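Week 5: User accounts, permissions and the shared drive

Small Business Systems, evening stream
Notes by Mireille Boyer

Read these before the Tuesday lab. The lab sheet assumes you already know the terms in bold on the old slides: account, group, role, inherit, deny. If you missed Week 4, the part on network names comes up again in section 3.

1. Accounts and people

An account is a record that a system uses to decide who is asking. It has a name, some way of proving the name (a password, a code, a key) and a list of things it may do. One person can have several accounts, and one account can be used by several people. The first is normal. The second causes most of the trouble in small offices.

Shared logins usually begin with a front counter computer. Someone sets up an account called "reception", the password goes on a card, and five years later it can open the payroll folder. When a file goes missing the log says "reception" deleted it, and that is as far as you can get.

Minimum practice for this course:
One named account per person.
A separate administrator account for anyone who installs software or changes settings.
Service accounts (for printers, scanners, scheduled jobs) that can't be used to sign in at a keyboard.
An owner written down for every service account.

2. Groups

Never give a permission directly to a person if you can give it to a group. Put the person in the group. When they change jobs you move them from one group to another and leave the folders alone.

The case study for this week is Flullard, a uniform and workwear supplier with 44 staff across 2 sites. Before the clean-up, its shared drive had permissions set on individual people in 81 folders. Several of those people had left. The office manager, Faustine Deschamps, had been adding names one at a time as staff asked for access, and she had no way of seeing the whole list at once.

The group names they settled on follow a pattern: department, then level. Sales-Read, Sales-Edit, Warehouse-Read, Warehouse-Edit and so on. It looks dull on paper. It also means that a new IT person can guess what a group does without opening it, and that the groups sort together in the list.

Two things to watch. Groups inside groups are useful, but go more than one level deep and you will lose track of who is in what. And don't reuse an old group for a new purpose. Make a new one and delete the old one once it has been empty for a month.
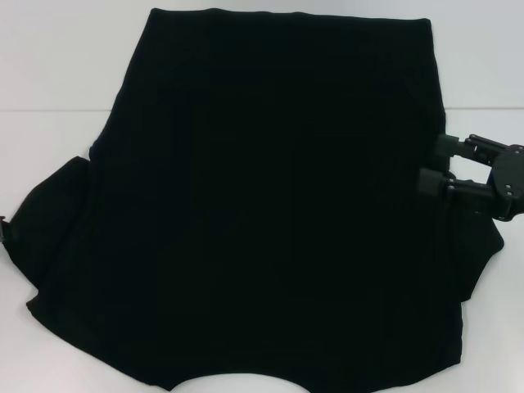 Inheritance is the rule that a folder takes its permissions from the folder above it unless told otherwise. On Flullard's drive the top folder is Products, then one folder per garment type, then one per colour. If the Catalogue-Edit group can change files in Products, it can change files in everything beneath, right down to the folder for a plain black T-shirt like the one on the white tabletop. You don't set anything on that last folder. If you find that you need to, the folder is probably in the wrong place. Supplier prices, for instance, had been kept beside the product pictures, so every price folder had inheritance switched off by hand. Moving the prices to their own top-level folder removed the need for it.

Breaking inheritance is sometimes right, but write it down. Keep a text file or a spreadsheet with the folder path, the date, who asked and who approved.

3. Allow and deny

Most systems have both. An allow entry adds a right. A deny entry takes one away, and on the file server we use in the lab an explicit deny normally beats an allow set at the same level. Order matters more than students expect, so work through the exercise on the lab sheet by hand before you try it on the machine.

Advice: leave deny alone for ordinary work. If someone shouldn't see a folder, don't put them in a group that can. Deny entries are hard to spot later, and a deny placed on a large group such as "all users" will lock out the administrator as well. Régis Carré did this in last year's lab and we spent the rest of the evening taking back ownership of his folders.

Remember also that the share has its own permissions, separate from those on the files. The stricter of the two applies when someone connects over the network. If a user can read but not save, and the folder permissions look correct, check the share.

4. Joining, moving, leaving

Joining is generally done well, as the new person can't work until it's done. Moving is done badly. The new groups are added and the old ones stay, so long-serving staff slowly collect access to everything. Leaving falls somewhere in between and depends on whether anyone tells IT.

A leaver's checklist should cover:
Disable the account on the last day (disable first, delete later).
Sign out all open sessions, including phones.
Change any shared passwords the person knew.
Redirect or forward mail, with an end date.
Move files from the home folder to the manager.
Remove the account from all groups.

Flullard keeps disabled accounts for 28 days before deleting them. There is no magic in that number. Check what records the business has to keep before you settle on a period, and ask the person who handles payroll.

5. Reviewing access

Once a quarter, print the membership of each group and give it to the head of that department. Ask them to cross out anyone who shouldn't be there and sign the page. It takes most managers around five minutes. Don't send the whole list to everyone - they won't read it.

Administrator groups should be reviewed monthly. The list should be short. If it isn't, find out which task each person needs the rights for and see whether a smaller role would cover it.

For the lab

Work in pairs. Each pair gets a practice server with a badly arranged drive belonging to a made-up firm called Leclerc. Draw the folder tree first, then the groups, and have Chibuzor Dauda check your drawing before you change any settings. Keep a note of each change, as you'll be asked to undo three of them.

Bring your Week 4 worksheet. Reports are due in the first week of August, through the usual page. Late reports go to Romain Carré by email and need a reason.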